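Protside Boards > Home and Workshop > Paint, Plaster and Surfaces
Topic: White worktop in the garage – gloss or matte?

stornik_lane
Joined in February, 12 posts

Hello all. I am refinishing the top of a long bench in my garage and I want it white. The bench is 700 mm deep and I use it for small repairs, sewing machine parts, clocks, lamps. My wife says to take gloss paint because it can be wiped. My neighbor painted his with gloss and I find it very tiring to look at in the evening. There is one ceiling light directly over the bench and I cannot move it without opening the ceiling.

So my question is simple: which finish do you use, and do you regret it? I have already bought the primer (Emen, the water based one), but not the top coat.

kettlewright
Moderator

Gloss every time. I have had a gloss white top for many years and it cleans with a damp cloth. Matte holds every fingerprint and after one winter it looks like a school floor.

Lakshmi Pinto
Member, 373 posts

I must disagree with kettlewright, at least for clocks. With small screws you look at the surface for hours, and the light comes back in your eyes. I had gloss first, and I sanded it down and painted it again in satin. It was two lost weekends.

English is my third language, so excuse me if I use the wrong word: by satin I mean the one between matte and gloss. In some shops they call it eggshell, but the can from Bravo says satin on one line and eggshell on another, which does not help anybody.

stornik_lane

Thank you both. Lakshmi, did the satin hold against solvents? I sometimes clean parts with white spirit.

Lakshmi Pinto

Mostly yes. There is one yellow ring where I left a jar standing overnight. I put a cutting mat over it and forgot about it – this is my general method with the bench.

dovetail_ines

Why paint at all? Buy a sheet of white melamine board and screw it down. It was cheaper for me than primer plus two coats plus rollers, and when it is ugly you turn it over. Use countersunk screws and keep them out of the middle.

kettlewright

Melamine chips at the front edge. I have replaced two of them for other people. If you go this way, at least put a hard edge on it, wood or metal, and set it a little below the top so that you can sweep crumbs and filings off.

dovetail_ines

Mine has not chipped. But I have an aluminum angle along the front, so maybe we are saying the same thing.

stornik_lane

I did not think about the board. The size would be a problem, I need one piece without a joint. My local yard has 800 mm wide sheets, so there would be a strip to cut off.

Can somebody show a pale top under light, if possible with pale walls too? I was going to paint the wall behind in the same white.

grumbach77

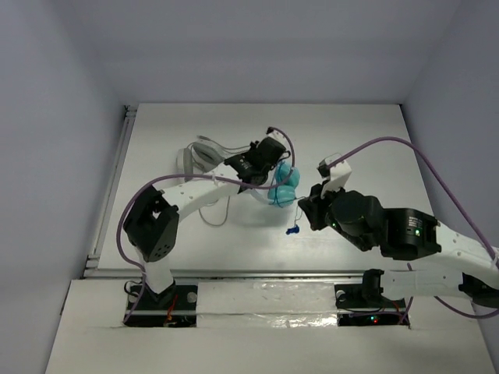

Filed under: Surfaces / Light and glare

The top is a smooth light gray-white, and you get one faint reflection across the middle. I could live with that one all day. The walls are pale gray, and I would copy this before I would copy the top. With pure white behind and pure white below, I lose the back edge when I am tired.

Lakshmi Pinto

I agree about gray for the wall. Mine is a warm gray and the white screws are easier to find on the bench too.

kettlewright

I will give you the gray wall. I do not give you satin. Change the lamp first: a 1,000 lumen bulb with a frosted cover costs less than a can of paint, and then the gloss stops being a problem.

stornik_lane

I tried this today, 13 October 2023, with a frosted bulb I took from the hallway, over my neighbor's gloss bench. Better, but I still saw the bulb as a soft ball when I bent down. So I will take satin for the top and a light gray for the wall. My wife accepts it if I buy the washable type.

One last thing: how long between primer and first coat? The Emen can says four hours, the leaflet says overnight.

Lakshmi Pinto

Overnight. Garages are cold in this season.

kettlewright

Overnight, yes. And sand it lightly before you paint.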